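Proyecto de curso: organización de una mesa de cocina pequeña
Residencia Nulberg, grupo Tsai

3. Desarrollo

Nuestro grupo estudió cómo se usa la mesa marrón de la cocina común, que es compartida por 30 estudiantes. En agosto hicimos un primer plano de la superficie y lo dibujamos con el programa Junton. Decidimos poner el horno tostador al lado derecho y los platos con la verdura al lado izquierdo.

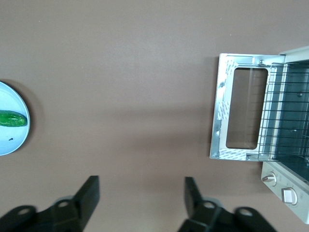
El problema principal fue la puerta del horno. Cuando está abierta, baja hasta quedar plana encima de la mesa y ocupa un espacio que nosotros no habíamos calculado en el plano. Por este motivo marcamos una zona libre de unos 400 mm delante del horno, en la cual no se debe dejar ningún plato. El pepino y las otras verduras se cortan en el lado contrario.

También anotamos que la puerta metálica todavía tenía tiras de película protectora. Propusimos quitarlas antes de encender el horno por primera vez.

En la segunda versión del plano, la zona libre aparece con líneas diagonales. Falta medir el estante Flurnatach, que llegará en octubre.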